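Hi Teodoro,

Second progress report on the Trollport community kitchen garden, as promised. You said last time you'd rather have a proper chat on paper than another form with boxes, so I've taken you at your word. Grab a cuppa.

## Where we're up to

The beds are in! When I last wrote we had a slab of compacted clay behind the old Pathak building and a pile of sleepers we couldn't shift because the gate was too narrow. We took the gate off its hinges (and then couldn't get it back on for a fortnight, but that's another story). There are now 11 raised beds along the north fence, all filled, all mulched, and eight of them planted out.

The other three are waiting on soil. The first load from Fostano was lovely stuff, dark and crumbly. The second was full of broken glass and what looked like bits of somebody's bathroom. I sent it straight back. They were decent about it and didn't charge us for the pick-up, but they haven't got a date for the replacement yet, so those beds are sitting under shade cloth looking sorry for themselves.

The silverbeet has gone berserk. We've also got spring onions, bush beans, a row of coriander that bolted as soon as I turned my back, and some very promising zucchini. Tomatoes have been slow. I planted them too early and a cold snap knocked them around, and I'd rather own up to that than blame the seedlings.

## Cooking sessions

This is the part I'm happiest with. We've run 15 sessions out of the Hekitine hall kitchen and people keep coming back. The idea hasn't changed – pick what's ready, carry it across the road, work out what to do with it. I used to plan the menus ahead and I've given that up completely, as the garden never does what the menu says.

The favourites so far have been a silverbeet and feta pie, a bean salad with a lot of lemon in it, and a green fritter that started as a way of using up zucchini and is now requested by name. One of the dads has started making it at home and tells me his version is better than mine. It might be. He uses more chilli.

We moved the start time from 5.30 to 4 in the afternoon, which suits the after-school crowd much better. We lost a couple of people who work until five, and I'd like to fix that with an evening session once a month if the hall will have us. I've asked and I'm waiting to hear.

The recipe sheets are finally printed, too. They're one page each, big type, with the ingredients down the side so you can shop from them. I did them in plain language and then had my neighbour go through and take out all the words I thought were plain and weren't. "Blanch" went. So did "season to taste", which apparently made everyone nervous.

## Money

I've attached the ledger, so just the short version.

You gave us $2,000 for this stage. Of that, $800 went on sleepers, soil and mulch, which is where I said it would go. Most of the rest has been seedlings, hoses, fittings, kitchen basics and printing. I've kept every receipt, including the one the dog got to.

Two changes from the budget I sent you:

- I spent less on tools than planned. We put a note up at the library and people emptied their sheds for us. We now own more rakes than any garden could need.
- I spent more on watering. The tap at the back of the block has hopeless pressure, so I bought a decent length of good hose and a timer. The timer has already paid for itself in early mornings I haven't had to get up for.

Nothing has gone over in total. If you'd like me to move the tool savings across formally, let me know and I'll write it up.

## What hasn't worked

The compost. We set up two bays and I was very cheerful about them in my last report. One is fine. The other went slimy and smelled so bad that the people over the fence came round to ask whether something had died. We've dug it out, added a heap of shredded paper and dry leaves, and it's coming good, but it needs turning a lot more often than I'd allowed for.

The seed swap was a fizzer as well. It bucketed down all morning and four of us stood under the verandah swapping the same packet of parsley back and forth. I want to have another go in autumn.

And I've been too slow with signage. The beds still have paddle-pop sticks with my handwriting on them, and my handwriting is a known problem.

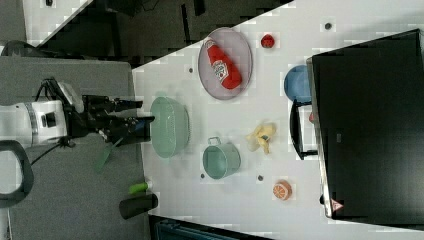

*Pale green colander on the white table.*

## What's next

From January through to the end of this stage I'd like to get the last three beds filled and planted, start the evening session, and put in a low bed that can be reached from a chair. A couple of our regulars can't bend down to the current ones and have been very patient about it. I've got a sketch and a rough price for timber, and I think it fits inside what's left. I'll send the sketch separately once I've drawn it so that another human can read it.

I'd also like your thoughts on the path. At the moment it's woodchip, which is cheap and smells nice, but prams and walkers bog down in it after rain. Compacted gravel would be better. It would also eat a fair chunk of the next stage, so I don't want to go ahead without talking to you first.

If you can get out to Trollport before the beans finish, please do. Come at four, bring a container, and you'll go home with more silverbeet than you want.

Thanks again for backing this – it's been a good few months.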